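Kenbridge Hand Cell — refurbished, ready to collect

I've had this cell for a good while now and I'm only selling because the new bench won't fit next to it. It's the Kenbridge table with the multi-fingered hand on the arm, and you get the arm, the hand, the teach pendant and a box of spare cable ties (you will use them, believe me!).

Looking after it is mostly wiping and tightening. I check the screws on the pedestal mounting plate every 100 hours and give the finger joints a going over with a dry brush. The hand was last taken apart by Sofia Makris at Sundine in September, and she swapped two finger tendons while she was in there — I've got her notes and they go with it.

The cable run is the bit I'd keep an eye on. Leave a proper loop at the wrist when you tie everything back, otherwise the last joint pulls on the plugs when it turns over. I learned that one the expensive way.
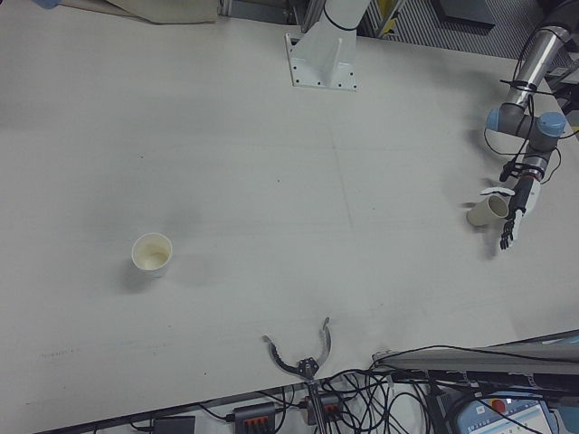
Hand pointing down on the paper cup set-up, one cup upright and one on its side.

Paper cups are what I use after any work on the hand. They're cheap, they squash if the grip is set too hard, and a squashed cup is a lot easier to replace than a finger. Start with the grip force low and bring it up bit by bit on the pendant. If one finger lags behind the rest, redo the zero position before you touch anything else.

The table top has scratches and smudges from use, so please don't expect showroom. It's all sound underneath.

Hours on the arm: 2571
Hours on the hand since service: 331
Stock number: 506

Jintana Somboon can talk you through the wiring if you're collecting, or just drop me a message. I can hold it for a week with a deposit — bring a van and a second pair of hands, the table is heavy.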